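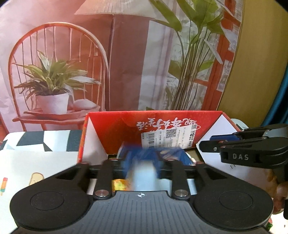 Caixa de cartão vermelha, aberta, junto de embalagens de cores vivas.

A segunda vida da caixa de cartão

Uma caixa de cartão é projetada para uma única sequência de operações: formar, encher, fechar, empilhar, transportar, abrir. O cálculo do fabricante termina aí. O que acontece depois, quando a caixa vai parar a um armário de cozinha com pacotes de bolachas e saquetas de sopa lá dentro, não consta de nenhuma ficha técnica. É, no entanto, o uso mais longo que muitas delas conhecem.

Munther Tannous trabalha há anos com ensaios de compressão na Pirnero, uma oficina de acondicionamento em Cendon, e tem opiniões firmes sobre o assunto. A primeira é que quase toda a gente escolhe a caixa pelo tamanho e devia escolhê-la pelo painel. «O volume vê-se logo. A rigidez só se percebe com a mão, a apertar o canto.»

O painel e a aba

Há duas famílias de material que convém distinguir. A cartolina compacta, usada em caixas de cereais ou de calçado leve, é uma folha densa, boa para imprimir e fraca à flexão quando o vão é grande. O cartão canelado tem uma onda de papel colada entre duas faces planas, e a sua resistência vertical depende da orientação dessa onda. Com os canais na vertical, a parede aguenta carga em cima. Com os canais deitados, cede cedo, em geral a meia altura.

As abas são outra questão. Uma caixa fechada tem quatro arestas superiores travadas; uma caixa aberta tem quatro paredes que trabalham sozinhas. O painel traseiro, se for alto, tende a inclinar-se para fora à medida que se enche o interior. Duas soluções funcionam: dobrar as abas para dentro e colá-las à parede, duplicando a espessura no bordo, ou cortar a frente mais baixa e deixar atrás e aos lados a altura original. A segunda facilita o acesso, mas transfere o esforço para os cantos traseiros. É aí que o desgaste aparece primeiro, como fibras levantadas e uma tonalidade mais clara onde a tinta desapareceu.

A cor não tem efeito mecânico. Tem efeito na arrumação. Um fundo vermelho liso faz sobressair quase tudo o que se põe à frente: um pacote azul brilhante lê-se de imediato, um de padrão amarelo e laranja lê-se um pouco menos, por proximidade de tom. Quem organiza por categorias pode tirar partido disso e reservar as caixas impressas em cores fortes para o que se procura com mais frequência.

Embalagens que escorregam

As películas brilhantes são o conteúdo mais difícil de arrumar. Têm pouco atrito entre si, guardam ar no interior e não têm base definida. Postas de pé numa caixa larga, deslizam umas sobre as outras e acabam deitadas, com as de baixo tapadas. Tannous ensaiou várias disposições numa bancada com inclinação regulável e chegou a uma regra simples: a largura interior da caixa não deve exceder três vezes a espessura do pacote mais volumoso. Acima disso, é preciso um separador.

O separador pode sair da própria caixa. Corta-se uma aba, vinca-se a um centímetro de cada extremidade e encaixa-se entre as paredes laterais, com os vincos voltados para o mesmo lado. Sem cola, se a medida estiver certa. O vinco faz-se com o dorso de uma faca de mesa contra uma régua metálica; a lâmina corta a face exterior e a dobra perde metade da vida útil.

Pacotes rígidos e pacotes flexíveis devem ficar em compartimentos separados. Misturados, os primeiros apoiam-se nos segundos e deformam-nos. Nas bolachas o resultado são migalhas; nas embalagens com zona de soldadura fina, o risco é abrir-se um canal por onde entra humidade.

O caso de Stalasholm

A Kiani, que fabrica caixas expositoras para mercearias, fez em Stalasholm um levantamento pouco habitual. Em vez de ensaiar produto novo, recolheu em casas particulares 1183 caixas já reutilizadas e registou o modo de falha de cada uma. A causa mais comum foi o fundo. As quatro abas inferiores, seguras de origem por cola a quente ou por uma tira de fita, abriam-se quando a caixa era puxada para fora da prateleira cheia. As paredes vinham depois, a grande distância.

O relatório, com 57 páginas e uma secção de anexos fotográficos a preto e branco, recomenda duas medidas. Uma é reforçar o fundo com uma placa solta, cortada à justa, que distribua a carga. A outra é abrir uma pega no painel da frente e puxar por ela, com a mão livre a apoiar por baixo. A pega deve ter cantos arredondados. Um canto vivo concentra tensão e o rasgo começa por ele.

A fábrica guarda numa vitrina da entrada uma caixa de 1911, de cartolina compacta com cantos agrafados, que serviu para botões, depois para sementes e por fim para recibos. Os agrafos oxidaram e mancharam a parede por dentro. O resto conserva a esquadria.

Humidade, calor e odores

O cartão absorve água do ar e perde rigidez muito antes de parecer húmido. Debaixo do lava-loiça, uma caixa de boa qualidade pode comportar-se como uma de qualidade inferior ao fim de poucas semanas. O teste é pressionar o meio da parede com o polegar: se a marca fica, a caixa já não serve para empilhar. Pode ainda servir para conteúdos leves, em prateleira única.

Junto do forno o problema é outro. O ar seco torna o material quebradiço nas dobras e a fita adesiva perde aderência. A fita de papel gomado resiste melhor do que a de plástico, desde que aplicada sobre uma superfície limpa e pressionada de uma ponta à outra – a extremidade solta é sempre a origem do descolamento.

Quanto a odores, a regra é não guardar alimentos em caixas que tenham transportado detergentes, velas perfumadas ou calçado. A fibra retém compostos voláteis durante meses e as películas finas não os bloqueiam todos. Café e especiarias merecem uma caixa própria pelo mesmo motivo.

Ordem de enchimento

Na bancada da Pirnero, o procedimento é sempre o mesmo. Primeiro as peças pesadas, encostadas ao painel traseiro. Depois as flexíveis, na vertical, com a soldadura superior para cima e a face impressa para a frente. Os pacotes pequenos e arredondados ficam para o fim, num compartimento lateral, para não migrarem para o fundo. Entre o topo do conteúdo e o bordo da caixa deixa-se a altura de dois dedos.

Tannous acrescenta uma recomendação sobre a retirada. Um pacote brilhante deve ser puxado pela aba da soldadura e na vertical. Puxado pelo corpo e em ângulo, arrasta os vizinhos e empurra o painel da frente para fora. Se a caixa estiver a mais de um metro e meio de altura, é preferível descê-la primeiro para a bancada.

Em outubro, a oficina de Cendon começa uma nova série de ensaios, desta vez com separadores de cartolina dupla. As caixas já estão numeradas e a condicionar na câmara climática.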